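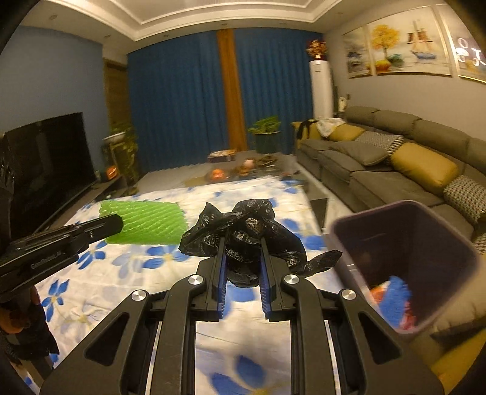 가정에서 배출되는 생활폐기물의 분리와 감량을 지원해 온 에스빌(Esville) 생활자원센터가 올해로 주민 상담 창구 운영 성과를 정리한 보고서를 펴냈다. 본지는 센터의 상담 업무를 총괄하는 담당관을 만나 창구의 운영 현황과 향후 계획을 들었다. 담당관은 기관 방침에 따라 직함으로만 표기한다.

보고서에 따르면 지난 한 해 창구에 접수된 문의는 3,428건이다. 담당관은 “문의의 상당수가 대형 폐기물이 아니라 매일 손에 닿는 포장재에 관한 것”이라고 설명했다. 비닐봉투, 과일 완충재, 택배 봉투의 배출 방법을 묻는 전화가 연중 고르게 이어졌으며, 명절을 앞둔 시기에는 선물용 과일 상자에 관한 문의가 늘었다고 한다.

담당관은 상담 과정에서 주민들이 가장 어려워하는 부분으로 ‘재질 표시가 없는 물건’을 꼽았다. “표시가 있으면 표시를 따르면 됩니다. 표시가 없는 물건은 지역마다 안내가 다르고, 이사 온 주민께서는 전에 살던 곳의 기준을 그대로 적용하시는 경우가 많습니다. 저희는 우선 거주지의 배출 안내문을 확인하시도록 말씀드리고, 안내문에 없는 품목은 사진이나 구두 설명을 받아 개별적으로 답변합니다.”

센터는 렐턴(Lelton) 지구에서 방문 상담도 시행하고 있다. 신청 가구를 찾아가 거실과 주방의 휴지통 위치, 봉투 크기, 배출 주기를 함께 점검하는 방식이다. 지금까지 300가구가 참여하였다. 담당관은 방문 상담의 취지에 대하여 “가정마다 동선이 다르므로 전화로는 드릴 수 있는 조언에 한계가 있다”며 “휴지통을 하나 옮기는 것만으로 분리 습관이 달라지는 가정을 여러 차례 보았다”고 말했다.

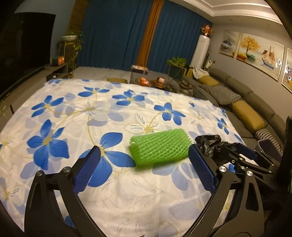

과일을 감싼 발포 완충망은 어떻게 배출해야 하는가?

담당관은 거주 지역의 배출 안내를 먼저 확인하고, 재활용 대상으로 정해진 지역에서는 이물질을 제거한 뒤 지정된 품목으로 모아 배출하며, 대상이 아닌 지역에서는 종량제 봉투에 담아야 한다고 답했다.

재사용에 관한 의견도 들을 수 있었다. 담당관은 완충재를 그릇 사이에 끼워 보관하거나 이삿짐을 꾸릴 때 활용하는 가정이 적지 않다고 소개하면서도, 무리한 보관은 권하지 않는다고 하였다. “언젠가 쓰겠다는 생각으로 쌓아 두시면 결국 한꺼번에 버리게 됩니다. 서랍 한 칸을 정하시고, 그 칸이 차면 더 모으지 않으시는 편이 좋습니다.”

휴지통 관리에 대해서는 용량을 줄여 볼 것을 제안했다. 큰 통을 두면 비우는 간격이 길어지고 여러 재질이 뒤섞이기 쉽다는 것이다. 음식물이 묻은 포장은 거실 휴지통에 넣지 말고 주방에서 처리하는 원칙도 가족 간에 미리 정해 둘 필요가 있다고 덧붙였다.

센터는 오는 7월부터 반 베이크(Van Wijk) 재단의 지원을 받아 교육 과정 ‘젤비(Jelby)’를 개설한다. 과정은 17개 강좌로 구성되며 모집 정원은 400명이다. 초등학생 자녀를 둔 가정과 1인 가구를 위한 강좌가 각각 별도로 편성되고, 교재는 수강생에게 무상으로 제공된다.

예산과 인력에 관한 질문에 담당관은 신중한 태도를 보였다. “상담 인력은 당분간 현재 규모를 유지할 예정입니다. 방문 상담을 다른 지구로 확대하는 문제는 교육 과정의 첫 학기 결과를 검토한 후에 결정하겠습니다.” 수강 신청 방법과 세부 일정은 센터 게시판을 통하여 별도로 공고된다.

2022년 2월 14일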